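Stundness Home Forum > Small Rooms > Snack table next to the bed, how do you keep up with the wrappers?

funmi_akpan
Posts: 611
Thu 21 October

Hi all! I want to talk about snack wrappers, and I promise I'm having a great time with this.

Our little room does everything. There's the bed along one side, the kids' pinyin chart on the wall, and the table with the gingham cloth where everybody ends up eating cookies. I love that table. What I did not love was going to bed next to a drift of foil. So for the past couple of weeks I've been doing one quick wrapper round after snacks, everything into the red bucket with the green rim, and it has made such a difference! The bucket lives right by the bed and the table so there's no walk to the kitchen with a fistful of crumbs.
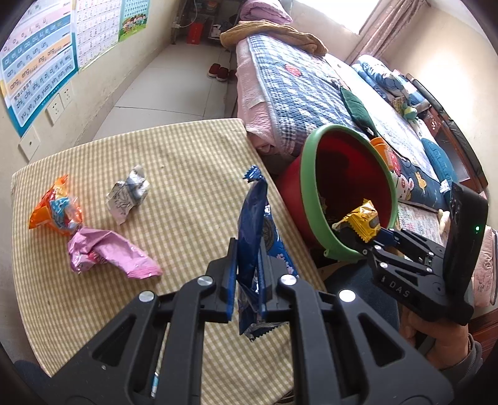

Re: Snack table next to the bed
kjell_n
Posts: 1,216

Good for you, but I'd move the snacks out of the room. Food next to a quilt is asking for trouble. We had ants two summers running and both times it started with a crumb under a pillow. A bucket with no lid doesn't help either.

Re: Snack table next to the bed
sigrun_h
Posts: 300

Kjell, some of us have one room! Where is she supposed to move them, the stairs?

I'm with Funmi. My bin was under the sink for years and the wrappers never got there. I put a cheap tub beside the sofa and suddenly my whole family could throw things away. I do think you need to empty it every night though. Do you?

Re: Snack table next to the bed
funmi_akpan

Every night, yes, it goes out with the kitchen bag. And Kjell, fair point about the crumbs, I've added a step for those. My round at the moment:

1. Cups, books and anything you want to keep come off the table first.

2. Pull all the empties into the middle of the cloth. Look inside the big puffy ones before you squash them (I have found half a cookie more than once, and a hair clip). Orange, pink, dark blue, silver, that little golden one with the zigzag end, they all get heaped together.
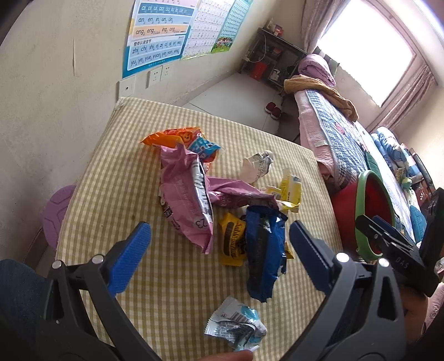
3. Go for the big bags first and the small bits after. Torn-off corners are the sneaky ones, so run your hand flat over the checks. You'll feel them before you see them on a pattern like mine.

4. Crumbs last. Gather the cloth by its corners, carry it to the door and shake it outside.

5. Empty the bucket, wipe it, put it back in the same spot.

Takes me less than one song on the radio!

Re: Snack table next to the bed
elsa_g
Posts: 12

First time posting in this section, hello! Can I disagree with step 3? I do small bits first. If the big bags go in first they fill the tub and then the tiny foil pieces bounce off the top and land on the floor. Small ones in, big ones on top, and they hold each other down.

Also I stuff everything into one of the larger empty bags when I can. One chip bag will take a surprising amount.

Re: Snack table next to the bed
kjell_n

Elsa is right about the order. I still say lid.

Re: Snack table next to the bed
vidar_b
Posts: 84

No lid. We bought the Prollero pedal bin and the kids quit using it in a week, they'd leave the wrapper sitting on top of the lid. Open tub, low enough for the smallest one to reach.

Does anyone bother flattening foil? Mine springs right back.

Re: Snack table next to the bed
funmi_akpan

Welcome Elsa! OK, I tried it your way today, small pieces first. I kept the pink foil one for near the end because it's such a springy thing, and I used an orange plastic bag in the tub this time, so emptying should be easier too.

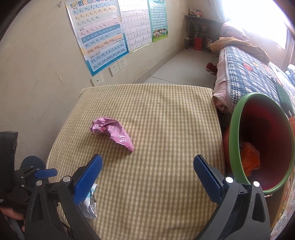

I think you win on the order, at least for the little foil scraps, because I had far fewer on the floor tiles afterward. Vidar, I twist mine into a stick and fold it over once. It opens up a bit but it doesn't go back to full size. Still not getting a lid, sorry Kjell!

Re: Snack table next to the bed
sigrun_h

Twisting works for me too. What do you wash the gingham with? Mine has a chocolate stain that's been through three washes.

Re: Snack table next to the bed
kjell_n

Dish soap and cold water, rub it in from the back of the cloth, leave it an hour before you wash. Don't tumble dry it until the stain is gone.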